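The club secretary of Clustgate Town has held the post for eleven seasons and says the fixture list has never given him as much trouble as this one. The club plays at Jumley Road, which holds 300 people if the grass bank is open and 200 if it is not. In October the bank was closed after heavy rain, and it stayed closed for most of the winter.

"People ask me about the league table and I tell them to ask the manager," he said. "My table is the one with the dates on it."

Clustgate had nine games called off before the end of February. Under league rules all of them have to be played before the season closes, so the team has been playing on weeknights, often away from home, with players coming straight from work.

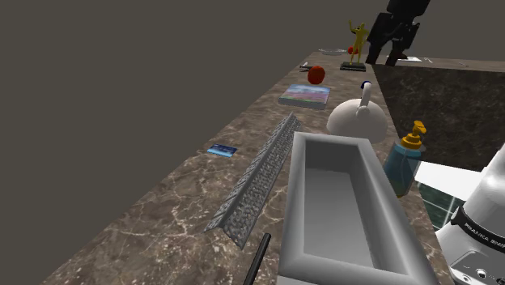 Issue 95

The secretary does not think the weather is the whole story. He pointed out that Jollel Rovers, whose ground is a short drive up the same valley, lost only two games in the same period. Jollel put in new drains before the season started. Clustgate got a price for the same job and decided to spend the money on floodlights.

"I voted for the lights," he said. "I would vote for them again. You can't play a midweek game in the dark. But I do look at their field sometimes."

The two clubs still have to meet twice. The first match has been moved three times already. On the last occasion the referee passed the field fit in the morning and changed his mind an hour before kickoff, when the Jollel bus was already in the parking lot. The visitors were given soup and sent home.

Asked whether the league should extend the season, he was careful. An extra week would help his own club, he said, but other clubs have let their grounds for the summer and some players have booked vacations. He would prefer a rule that lets two clubs swap home and away games when one field is unplayable. He has proposed it at two annual meetings and it was voted down both times.

"The argument against is that gate money gets lost. I understand that. We take most of our money at the gate too. But a game that gets played on the wrong field is better than one that gets played in the last week with half a team."

The squad is thin at the moment. The first-choice goalkeeper has a broken finger, and his replacement is a defender who kept goal at school. Clustgate lost 3-0 at Thongsuk Athletic with him in the side, although the secretary said none of the goals were his fault.

"He made a save in the first half that our regular keeper would have been proud of. The trouble was in front of him. We had two lads in midfield who had played the night before."

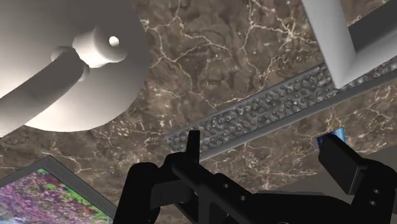

Thongsuk are top of the division and have played nearly all of their games. They train on an artificial field and have a larger squad than anyone else. There has been some talk among the smaller clubs that this is unfair. The secretary does not agree with it.

"They raised the money and they built it. They let us use it for a practice game in January and didn't charge. I have no complaint about them at all."

He expects Clustgate to stay up, but only just. Four points from the remaining home games should do it, by his reckoning. Crowds have held up better than he feared, with about 95 at the last home game on a cold night.

As for next season, he has told the club he will stay until the drains are done. A new price for the work is due before the summer meeting, and the field will be reseeded in the meantime at the end nearest the clubhouse, where the water stands longest.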